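Threads > Home life > Sleep

December, 7.40 am
Posted by ilar_at_home

1/ Morning all! A little thread on sleeping better in winter, as I promised ages ago. Kettle's on, so bear with me — I do go on a bit.

2/ First thing: we stopped heating the bedroom at night. I grumbled for two whole weeks, then slept like a log in Zillenville's coldest month.
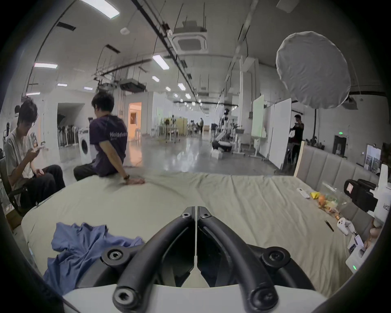
Creased sheets and all.

3/ Next, bedding. I bought a heavy wool blanket from Viklund (187, which made me wince) and I'd buy it again tomorrow. Cotton underneath, wool on top, nothing fancy.

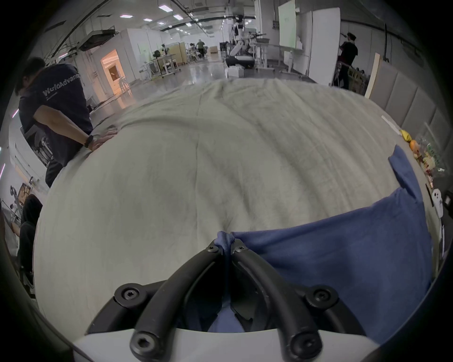 4/ And do wash the wool on cool, please, however grubby it looks. My last one came out the size of a tea towel and I'm still sad about it.

5/ Lovely replies already, thank you! Two for your list:

- Air the bed before you make it, even when it's frosty out.

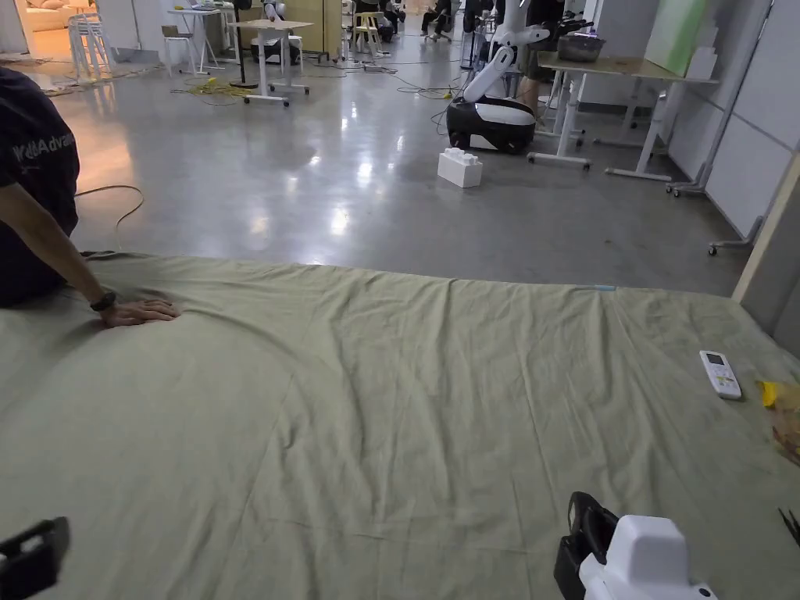
- No phone after ten. I'm hopeless at this one, so tell me how you manage it!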